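In praise of the striped carpet

I have been laying, lifting and hoovering office carpet in Willavier for 38 years, and I still get a small thrill from a plain grey stripe. There, I've said it! People want to talk about light fittings and worktops. Give me the floor every time.

Pieter Dijkstra, who ran the Renanholm showroom when I started, used to walk customers past the patterned rolls without a word and stop at the grey. I thought him a terrible salesman. Then I saw what those customers' floors looked like six years on (very decent, most of them) and what mine at home looked like, a cream I had insisted on and regretted within a fortnight.

A stripe gives the eye a direction. It makes a short room feel longer, it forgives crumbs, and it lets you put nearly anything on top of it, dark cloth and bright metal included. 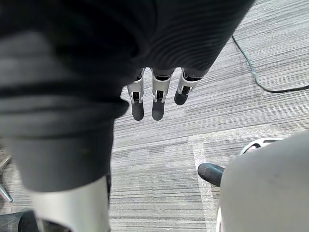
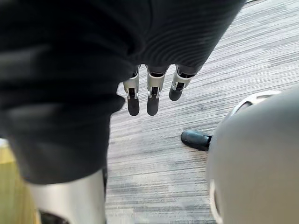

My one firm view is about edges. Where carpet meets a hard floor, spend the money on a proper strip and have it fitted flat. Wafula Kimaro and I argued over this for about 3 days on the Hurnia job, and he still prefers a tucked edge. It does look lovely on the first morning. I just want it to look lovely in its third May as well.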